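Mellulstead Site Safety
Quarterly walk-round: roads, paths and crossings
Sheet 7 – Skistwood Lane, from the depot gate to the Tisora building

Inspection carried out on foot, Wednesday, start 11:00. Dry, clear and sunny, light wind. Lane open to traffic throughout. High-visibility jacket worn. Previous sheet (February) carried on the walk for comparison.

Ratings used: S = satisfactory, M = monitor at next visit, A = action needed, N/A = not applicable. Any item rated A must have an entry in the actions table before the sheet is filed.

Section A – Carriageway surface

A1. Potholes and edge breakup: M
One shallow depression outside the depot gate, on the inbound side. No loose stone. Shape unchanged from the February sketch. Remeasure next quarter.

A2. Utility covers, level and secure: A
Water cover opposite the Arsenault loading bay rocks when stood on. Frame bedding has gone on one side. No trip edge when the cover is at rest, but it is noisy under vans and will get worse.

A3. Drainage gullies clear: A
Gully at the low point is blocked with leaf litter to the level of the grating. The remaining gullies drained when tested with a bucket. The blocked one was also listed in February and signed off as cleared, so either it has filled again or the wrong gully was done. The map reference now goes on the job ticket.

A4. Oil or fuel residue: S
Old staining only, by the loading bay. Not slippery underfoot.

Section B – Markings and crossings

B1. Centre line and edge lines legible: S
Legible along the full length. Edge line thin past the depot gate.

B2. Crossing stripes legible by day: M
Worn where tyres track across them, sound towards the kerbs. Judged from the driver's approach as well as from the kerb. Paint loss alone does not bring this to A under our guidance, provided the outline of each stripe can still be read at normal approach speed.

B3. Crossing legible after dark: M
Not checked on this visit. The last evening check was satisfactory. Repeat before the clocks change.

B4. Skid resistance of painted areas: S
Checked by boot on dry paint only. A wet check has been outstanding for 2 quarters and should be booked for the next rainy day instead of being left to chance.
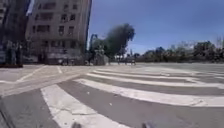

B5. Dropped kerbs flush with carriageway: S
Both sides within tolerance. Tactile paving firm, no rocking slabs.

B6. Sight lines from the kerb: A
Hedge on the Tisora side has grown out over the path. A seated wheelchair user waiting at the kerb would not have a clear view of traffic coming from the depot. Cut back to the fence line and keep it there – trimming the top only, as was done last time, does not help at this height.

Section C – Footways

C1. Trip edges: M
Raised slab near the cycle stand, still below the action level. Spray-marked for ease of finding.

C2. Width kept clear: S
No bins, boards or parked vehicles on the footway at the time of the walk. Collection day was not observed, and complaints in the log all relate to collection day.

C3. Handrail at the Tisora steps: A
Lower fixing loose, bolt turns by hand. Rail still takes a steady pull but should not be relied on. Tape and notice put up at the time of inspection. Ramp open as the alternative route.

C4. Grit bin: S
Full, lid closes, scoop present.

Section D – Signs and lighting

D1. Speed signs clean and facing traffic: S
Depot sign cleaned during the walk.

D2. Lighting columns, doors and numbers: M
All doors closed and locked. Number plate missing from the column by the loading bay, which makes fault reports difficult to place.

D3. Temporary signs removed after works: A
One "road narrows" sign and two sandbags left on the verge from the cable job. One bag has split. Contractor to collect.

D4. Level crossing equipment: N/A

Actions

A2 – Rebed cover. Report to water company, reference to be added. Target: 7 days.
A3 – Clear gully, photograph grating and pot after work. Target: 7 days.
B6 – Cut hedge to fence line, full height. Grounds contract. Target: before next inspection.
C3 – Refix handrail, load test before tape comes off. Target: 2 days.
D3 – Remove sign and bags, sweep verge. Target: 7 days.

Comments

The length on the form is given as 100 metres. The walk covers more than that now that the Arsenault entrance has been moved, and the form should be corrected before the next issue. Until then, inspectors should walk to the new entrance regardless of what the header says.

Item B4 has no space for recording weather. Write it in the margin.

Copy to grounds contract and to the Arsenault site office. Original in the Skistwood folder.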